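Startseite › Alltag › Kleinanzeigen

Leichte Gebrauchsspuren

Seit Oktober suche ich einen Schreibtisch. Gefunden habe ich bisher keinen, dafür lese ich inzwischen Anzeigendeutsch ohne Wörterbuch. Angefangen hat es mit einem Sekretär in Lendov, »Zustand altersgemäß«. Das klang nach grauen Schläfen und guten Manieren. Der Sekretär hatte drei Beine und einen Stapel Kochzeitschriften. Der Verkäufer sagte, das vierte Bein sei im Keller, er wisse nur gerade nicht, in welchem.

Man lernt dann schnell. »Mit Charakter« bedeutet, dass die Schublade klemmt. »Für Bastler« bedeutet, dass der Bastler schon da war. »Shabby Chic« ist weiße Farbe über einem Problem, und »aus gepflegtem Nichtraucherhaushalt« sagt über die Katzen nichts. Bei »Rarität« sucht man am besten gleich in derselben Trefferliste weiter, da kommt sie noch zweimal.

Am schönsten ist die leichte Gebrauchsspur. Sie reicht vom Staubkorn bis zum Brandloch und kennt keine Steigerung, denn schwere Gebrauchsspuren gibt es in diesem Land offenbar nicht. Ich habe jedenfalls noch nie welche angeboten bekommen. Hamidreza Heydari, mit dem ich mir früher ein Büro geteilt habe und der Möbel grundsätzlich neu kauft, findet das nur folgerichtig: Wer schwere Spuren zugebe, müsse ja jemanden zum Schleppen bezahlen.

In Flornberg stand ich für einen Schreibtisch zu 62 Euro im vierten Stock. Eiche, massiv, »minimal bespielt«. Über die Platte lief ein Riss, in dem ein Bleistift lag, und zwar bequem. Ich zeigte darauf. Die Verkäuferin schaute sich den Riss lange an, als sähe sie ihn zum ersten Mal, und sagte dann, der Bleistift sei im Preis inbegriffen. Ich habe bis 43 gehandelt und dann trotzdem abgelehnt, was mir bis heute ein bisschen leidtut. Der Bleistift war gut.

Meine eigenen Anzeigen sind übrigens um nichts besser. Beim Versuch, mein altes Regal loszuwerden, schrieb ich zuerst »schief«. Keine Zuschriften. Dann schrieb ich »lebendige Linienführung« und hatte bis zum Abend eine Interessentin aus Brustholm, die fragte, ob es das auch in Nussbaum gebe.
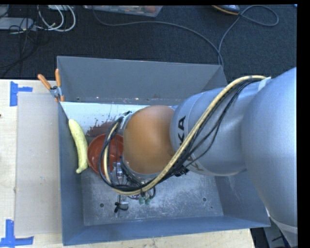
Ehrliche Zustandsbeschreibungen wären ja gar nicht schwer, man müsste bloß hinschreiben, was man sieht, und den Mund halten, bevor einem ein Adjektiv einfällt. Große graue Metallwanne, Boden voller feiner Kratzer, vor allem vorne in der Mitte milchig verschrammt, zwei runde Löcher, ein rotbrauner Fleck mit ausgefransten Rändern. Damit wüsste ich, woran ich bin. In der Anzeige stünde natürlich »Industriedesign, leichte Gebrauchsspuren, Abholung nur heute«, und ich würde vermutlich hinfahren und fragen, ob es einen Schreibtisch dazu gibt.

Abgelegt unter: Gebrauchtes, Wohnen, Sprachkram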